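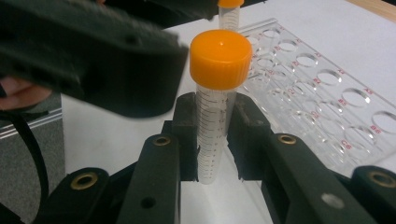

Should you write the sample name on the cap or on the body of a centrifuge tube?

Write it on the body. The cap can carry a short copy of the name if you want one, but the tube has to make sense with the cap off.

I have taught the first-year bench course at Turkberg for long enough to have an opinion on this, and the opinion has gotten stronger. Labeling caps alone is the most common bad habit I see, and most of the people who have it learned it from somebody they respected. I used to do it myself. You look down into a rack and what you see is caps, so it feels natural to write there. The cap is flat on top and a marker goes on easily. Everything about it invites you to write on it.

The trouble is that the cap is the one part of a screw cap tube that is made to come off. You open four tubes, add buffer to each, and put four caps back on. If the caps went down on the bench in a row, in order, and nobody bumped the row, then each tube gets its own cap back. I have watched careful people get this wrong. I have also watched people get it right for an entire afternoon and then mix up two at the end, when they were talking. With the same color of cap on every tube there is nothing to warn you. The rack looks perfectly good. The mistake shows up days later as a strange result, or it doesn't show up at all and goes into somebody's report.

Last June I went through the cold storage in the Dijkstra building before the floor was redone. I pulled out 31 tubes that had a name on the cap and a blank body. I asked the people who still worked there, and they could vouch for 13 of them. The rest went out as waste. Some of those held material that took weeks to make. I don't blame any one person for it. It was how that room had always done things, and nobody had ever written down a different way.

The usual argument for caps is speed. You can find your tube in a full rack without lifting anything. That is true, and I don't want people lifting every tube in the rack to read its side. So put a number on the cap and the full label on the body, and keep the list in your notebook. The cap tells you where to reach. The body tells you what you have. If the two disagree, the body wins, and you stop and find out why before you do anything else. It adds maybe a minute to a rack. I have heard people say they don't have that minute, and they say it while waiting for the centrifuge to finish.

The second argument is that there is no room on the body. I have more sympathy for this one. A conical tube is narrow, the graduation marks take up the front, and many tubes have only a small patch for writing. People try to fit a date, initials, a sample name, a concentration and a dilution into a space about the size of a postage stamp, and what they end up with can't be read by anybody. My answer is to write less. A sample number and a date will do if the notebook is any good. If the notebook isn't any good, more writing on the tube will not save you.

Please don't write across the graduations, either. I know they look like free space. Someone will need to see where the liquid comes to, and it will probably be you.

That brings me to the marks themselves, which is the other thing I complain about. The printed scale on a conical tube is a guide. It lets you see that you have more or less what you meant to have, that two tubes are close enough to balance by eye before you check them on the scale, or that one has lost volume in storage. It is very handy for that. It is not what you should use to make up a standard. Every year a group reads a volume off the side of the tube, writes it down to one decimal place, and carries that decimal all the way to the end of the report. I mark it down every year. Use a pipette or a volumetric flask if the number matters. If it doesn't matter, say in your notes that you used the tube marks, so that the next reader knows how much to trust it.

The bottom of the cone needs extra care. The tube narrows there, so the lines are spaced differently, and a small error in where you read the surface means something different than it does up in the straight part. Hold the tube upright at eye level. Students like to tilt it toward the light, which I understand, since frosted plastic isn't the easiest thing to see through. Tilt it to look at the pellet if you want. Straighten it to read the volume.

Now the caps. I like a wide cap with ridges on the side. You can turn it with gloves on, you can feel when it has seated, and a bright color is easy to spot if it rolls under something. I don't think color should mean anything, though. Labs love to start color systems. Orange is for one project, blue is for another, and it works until the supplier is out of blue. We had a system like this in the upstairs room on Sandia Street. It lasted one semester. By the end there were three versions of what each color meant, and the sheet on the wall explained a fourth. If you rely on color, you are back to putting information on the part that comes off.

Tighten caps until they stop and then leave them alone. Overtightening is nearly as common as the loose cap and I think it gets a pass because it looks like being careful. A cap that has been forced down is hard to open with one hand, so people grip the tube hard, and a soft plastic tube that gets squeezed while it is being opened will push liquid up and out. Hold it up near the neck, firmly enough that it doesn't spin, and turn the cap. If it takes real effort, somebody before you did it wrong.

I would also like to see more people use a rack every single time. A conical tube can't stand up on its own, and this is the price you pay for the shape. It collects a pellet in the tip very well and it falls over on a bench every time. I see tubes leaned against a tip box, tubes laid flat on a paper towel, tubes held between two fingers while the other hand hunts for a pen. Get the rack first. We bought the cheap Kavthorpe wire ones for the teaching room. They are ugly and a little too light when they are empty, but there is one at every seat and no one has to go looking. I think that has done more for us than any lecture I gave on the subject.

Some of my colleagues think all of this should be solved with printed labels. I have nothing against a printed label. We have a label printer. It jams, the rolls cost more than I would like, and the person who knows how to change the template is on leave. For long-term freezer storage I would use it anyway, as marker ink can rub off a cold wet tube. For the tubes you will use today and throw out tomorrow, a fine permanent marker on a dry surface is enough. Write before you fill the tube and before it goes on ice. Writing on a wet tube gives you a gray smear that you will believe you can read until the moment you need to.

I have been told that this is too much fuss over a piece of plastic that costs very little. The tube costs very little. What's in it can be the only sample there is, and the tube is all that stands between that sample and the sink. I don't ask for much in the teaching room. Label on the body, number on the cap, marks left clear, rack on the bench before the tube comes out of the bag. The next group has 21 students, and I plan to spend the first half hour on it again. A few of them will think it is a waste of time, and a couple will label the caps anyway. I'll hand those tubes back with the caps off and ask which is which.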